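3.2 Equipment plan and budget

The garment task set most of our equipment list. Bitholm asked for a station that handles used sportswear on whatever soft surface is at hand, so we priced the work on padded seating and left a flat steel table out of the plan. Figure 4 shows the task used for costing.
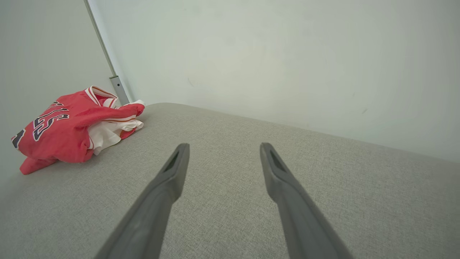
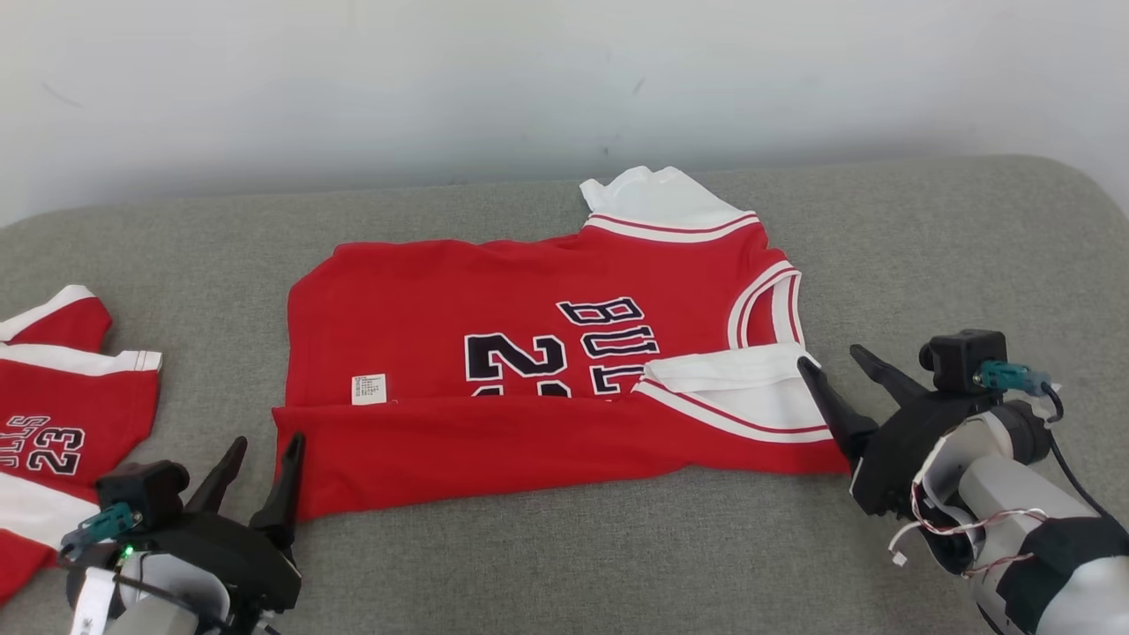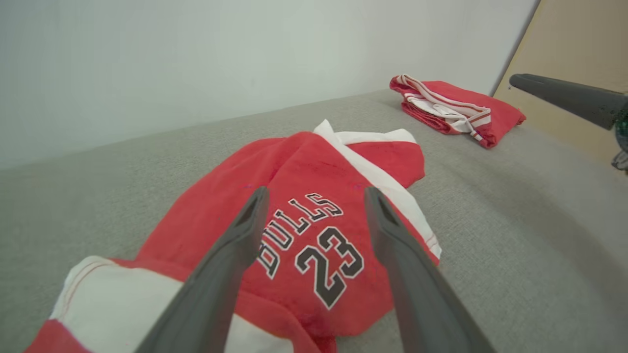 Figure 4. Red basketball jerseys on a gray upholstered surface, the task used for costing. The first and third views are from cameras at the wrist or gripper, the second from a head camera.

Noguchi, reading an early draft of this section, objected that we had budgeted for cameras as if they never fail, and that a site with no spare camera and no spare cable will lose more working time than it would with a slower arm. We agreed and moved both items from the optional list to the base order. The same comment asked why fingertips were listed under hardware when they are used up like gloves. They now sit under consumables, next to cable ties and cleaning cloths.

The base order covers 2 arms with grippers, a camera for each wrist, one head camera, a control computer and mounting parts. Quotes were requested from Stilletti and Proravex in May. Stilletti sells the arm and gripper as one unit and would not split them. Proravex sells them apart, with a lower entry price but a separate adapter for each arm – a line we missed on the first pass and had to add later.

Fingertips were costed at 56 dollars a pair. Over the planned project we allowed for 330 hours of operation, counting setup and calibration as well as handling time. Cables and connectors came to 714 dollars in total, nearly all of it for the runs along the arms. That figure surprised the purchasing office, which had carried over an allowance from an older bench project where the cables did not move.

Three costs are easy to leave out at the planning stage. The first is garments. Clothing that is handled all day changes in stiffness, and a site needs enough sets to rotate them. The second is floor space, which Bitholm charges internally by the month. The third is staff time for resetting the task between runs. We kept this last cost in a separate table, as it depends on local wages and would make the two quotes harder to compare.

We did not include shipping or import duty. Both suppliers quoted these only on request – and the terms expire before a normal purchasing cycle is finished. Section 3.3 gives the order in which the items should be bought.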